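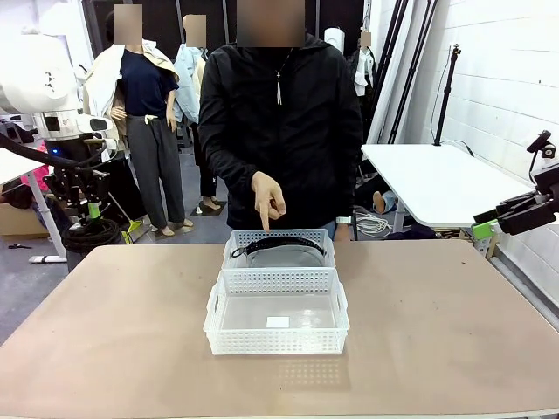

Graue Gürteltasche im hinteren von zwei weißen Körben, daneben ein Fingerzeig.

Startseite Studium Projekte Berichte Kontakt

Februar, von der Projektgruppe Grullia

Liegen geblieben. Was Fundsachen über eine Kleinstadt erzählen
Bericht zum Studienprojekt im Modul Alltagskultur

Wie wir auf das Thema gekommen sind

Eigentlich wollten wir über Flohmärkte schreiben. Das hatten wir im ersten Treffen so beschlossen, und ein paar von uns hatten sogar schon Literatur herausgesucht (der Ordner liegt noch immer halb voll im gemeinsamen Laufwerk). Dann hat eine aus der Gruppe ihren Schal im Regionalbus nach Riltow vergessen, ist ihm quer durch die Stadt hinterhergelaufen und kam mit so vielen Geschichten zurück, dass wir beim nächsten Treffen über nichts anderes mehr geredet haben. Den Schal hat sie übrigens wiederbekommen, allerdings erst an der dritten Stelle, bei der sie gefragt hat.

Damit hatten wir auch schon unsere erste Frage: Wohin geht in Riltow ein verlorener Gegenstand, und wer weiß davon? Die zweite kam später dazu und ist uns im Lauf des Semesters fast wichtiger geworden: Warum werden so viele Dinge nie gesucht? Dem Projekt haben wir den Namen Grullia gegeben, nach einer Fantasiestadt aus einem Seminarspiel, in der alles landet, was man verlegt hat. Der Name sollte vorläufig sein und ist dann geblieben.

Vorgehen

Wir haben fünf Stellen besucht, an denen Fundsachen abgegeben werden: das Bürgerbüro, das Hallenbad, die Stadtbücherei, den Busbetrieb Hamska und die Mensa auf unserem eigenen Campus. An jeder Stelle haben wir ein Gespräch geführt und, wo es erlaubt war, die Listen der vergangenen sechs Monate durchgesehen. Dazu kam ein Fragebogen, den wir in der Fußgängerzone und in der Mensa verteilt haben. Wir hatten mit vierzig Rückläufen gerechnet und waren ziemlich gerührt, als es am Ende 80 waren, viele davon mit langen handschriftlichen Anmerkungen auf der Rückseite.

Die Listen waren sehr verschieden geführt. Das Bürgerbüro arbeitet mit einem Programm, das Hallenbad mit einem Schulheft, und in der Bücherei gibt es Zettel, die mit einem Gummiband zusammengehalten werden. Wir haben alles in eine gemeinsame Tabelle übertragen, was deutlich länger gedauert hat als geplant. Besonders die Zuordnung zu Gruppen hat uns beschäftigt. Gehört eine Brotdose zu den Haushaltssachen oder zum Schulbedarf? Ist ein Turnbeutel eine Tasche oder zählt der Inhalt? Über den Turnbeutel haben wir einen ganzen Nachmittag gestritten und ihn dann zu den Taschen gelegt.

Was in den Listen steht

Insgesamt kamen mehr als 700 Einträge zusammen. Die größte Gruppe bilden Kleidungsstücke, und darin wiederum alles, was man im Winter an- und auszieht, also Mützen, Handschuhe und Schals. Danach folgen Trinkflaschen, Schirme und Schlüssel. Taschen kommen seltener vor, als wir erwartet hatten, werden aber nach Auskunft aller Stellen am schnellsten wieder abgeholt. Im Bürgerbüro hat man uns das damit erklärt, dass ein Mensch ohne Tasche meistens noch am selben Tag merkt, dass ihm etwas fehlt. Bei einem einzelnen Handschuh kann das bis zum nächsten Frost dauern.

Schön fanden wir die Spalte »Bemerkungen«. Dort steht zum Beispiel »riecht nach Pferd«, »bitte nicht neben die Heizung« oder einfach »war schon mal hier«. Im Heft des Hallenbads gibt es zu einer Taucherbrille drei Einträge in derselben Handschrift, jeweils mit ein paar Wochen Abstand. Solche Stellen haben wir beim Abtippen gesammelt und bei der Präsentation vorgelesen, und sie kamen deutlich besser an als unsere Diagramme.

Was die Befragten sagen

Im Fragebogen wollten wir wissen, ob die Leute nach ihrem letzten verlorenen Gegenstand gesucht haben und an wen sie sich dabei gewandt haben. Viele haben nur den eigenen Weg noch einmal abgelaufen und es dann gut sein lassen. Etliche kannten das Bürgerbüro als Fundstelle überhaupt nicht. Andere schrieben, es sei ihnen unangenehm gewesen, wegen einer Mütze jemanden zu stören. Eine ältere Dame hat uns dagegen in schönster Ausführlichkeit geschildert, wie sie ihrem Schirm eine Woche lang hinterhertelefoniert hat, weil er ein Geschenk war. Der Wert in Euro spielt offenbar eine kleinere Rolle, als wir vermutet hatten. Gesucht wird, woran man hängt oder was man sofort braucht.

Überrascht hat uns auch, wie oft von der anderen Seite berichtet wurde, also vom Finden. Auf der Rückseite der Bögen stand immer wieder, dass man den Fund lieber gut sichtbar auf einen Zaun oder eine Mauer gelegt hat, in der Hoffnung, dass die Besitzerin noch einmal vorbeikommt. Wer in Riltow an einem Sonntag am Ufer der Wei spazieren geht, sieht auf den Pfosten dort fast immer irgendetwas Gestricktes. Diese stillen Fundbüros tauchen in keiner Liste auf, und wir hätten gern mehr Zeit gehabt, ihnen nachzugehen.

Schwierigkeiten

Unsere Zahlen haben Lücken. Beim Hallenbad fehlen mehrere Seiten im Heft, und bei Hamska werden Fundsachen erst seit dem Herbst einheitlich notiert. In der Mensa nimmt außerdem jede Schicht ihre Sachen ein wenig anders auf. Wir haben deshalb darauf verzichtet, die Stellen direkt miteinander zu vergleichen. Auch der Fragebogen ist sicher nicht repräsentativ, denn geantwortet hat vor allem, wer ohnehin eine Geschichte loswerden wollte. Für uns war das ein Glück, für die Statistik eher weniger.

Mit dem Datenschutz hatten wir anfangs zu wenig gerechnet. In manchen Listen stehen Namen und Telefonnummern der Abholenden, und die mussten vor der Durchsicht abgedeckt werden. Die Mitarbeiterinnen im Bürgerbüro haben das mit großer Geduld für uns erledigt, wofür wir uns sehr bedanken. Beim nächsten Mal würden wir so etwas schon in der ersten Anfrage ansprechen.

Wie es weitergeht

Aus dem Projekt ist ein kleines Faltblatt entstanden, auf dem alle fünf Stellen mit Öffnungszeiten stehen. Es liegt in der Bücherei und in der Mensa aus. Bei Hamska überlegt man noch, ob es auch in die Busse kommt. Die Tabelle geben wir an die nächste Projektgruppe weiter, falls jemand einen ganzen Jahresverlauf untersuchen möchte, und die Sommermonate würden uns dabei selbst sehr interessieren (wir tippen auf Sonnenbrillen und Badetücher). Der Ordner zu den Flohmärkten ist ebenfalls noch zu haben.

Kontakt über das Projektbüro | © Projektgruppe Grullia | Nach oben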